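How to set up a shared two-arm bench: the rules we work to

These notes cover a single bench with two collaborative arms, one person nearby and light parts. They follow the order we use at Dronderum when a bench is built or moved. They don't replace the standards or your own risk assessment, and if your site rules are stricter, use the site rules.

Before you start

Have the arm manuals, the gripper manuals and the last risk assessment on hand. If the bench has moved, or the gripper, pads or part have changed, the old assessment needs a review before power goes on. A new fingertip counts as a change. So does a heavier part.

The arm being rated as collaborative covers the arm only. The application includes the gripper, the part, the table and whatever the person's hand could be pressed against. Assess all of it together.

Step 1. Mark out the floor

Tape the full reach of both arms at floor level, including the gripper and the longest part it will carry. Add 900 mm on every side where people walk. Keep racking, bins and trolleys outside the tape unless they are part of the task, in which case they go on the drawing and get a fixed position.

Check the gap between each arm and anything solid behind it. A person should be able to step back out of the way without hitting a rack or a wall. If they can't, move the bench.

Step 2. Fix the table

Bolt the table down or lock it to the arm bases. If it can be nudged, every taught position is suspect. Rounded corners are preferred on the side people stand. Choose a matte top where you can, as glossy tops give the cameras trouble under strip lights.

Step 3. Dress the cables

This is the job most often rushed. Work through it with the arm powered down and locked out.

- Leave a service loop at the wrist large enough for the full rotation of the last joint.
- Clip the cable to the arm on both sides of the loop.
- Keep connectors where they can be reached without putting a hand between the fingers.
- Run the arm through its joint limits at reduced speed and watch the loop the whole way. It should never go tight or catch on the gripper body.
- Write the loop length on the bench card. Ours at bench 19 has been redone twice through people guessing it.

Step 4. Set speed and force

Start at the lowest speed the controller allows and raise it only after measuring contact force at the likely pinch points. Measure with the real part in the gripper. Record each reading against a position number so somebody else can repeat it.

Set the grip force for the part. Cardboard crushes at the edges well before it slips, so bring the force up in small steps and stop when the part holds through an emergency stop. Driltum pads and plain flat pads need different settings; don't copy one across to the other.

Step 5. Set the shared zone

Only one arm may be in the shared zone at a time unless the task is a handover. Program this as an interlock in the controller. Leaving it to timing is not acceptable, even when the timing has been right for months.

For a handover, the receiving arm waits outside the zone until the first arm has stopped. The first arm doesn't release until the second has confirmed its grip.

Step 6. First approach to the part

Stand the part in its marked position and bring one arm in from the side, fingers open, at reduced speed. Pause above the top edge and check the height by eye before going any lower. Keep a hand on the enabling device for the whole move.

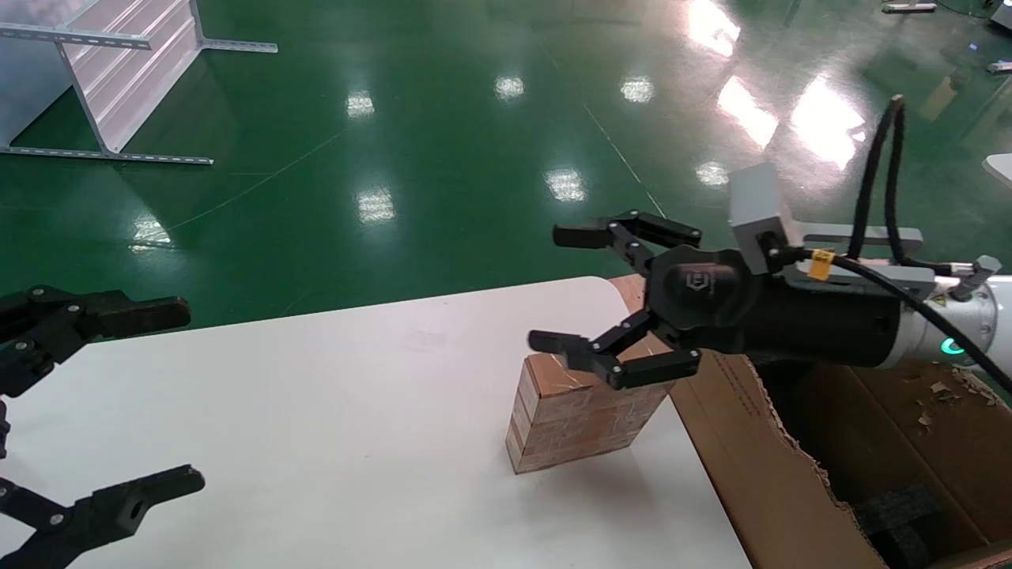
Minami wrote in to say the pause above the part should be a permanent stop in the program, kept after commissioning, and that their benches lose very little time to it. We agree for any part that is placed by hand. Where a fixture holds the part, the pause can come out once the first 147 cycles have run clean.

Step 7. Housekeeping and sign-off

Offcuts go in a bin or box in a fixed spot, emptied at the end of the shift. Wipe the table and the finger pads. Check the pivot screws on the grippers weekly and note any that needed tightening.

The bench card is signed when steps 1 to 6 are complete and the emergency stop has been tested from each standing position. File it with the risk assessment under form 1286. Review both in February, or sooner if anything on the bench changes.

Contact the Bunis workshop desk | © Bunis Automation Notes | Back to top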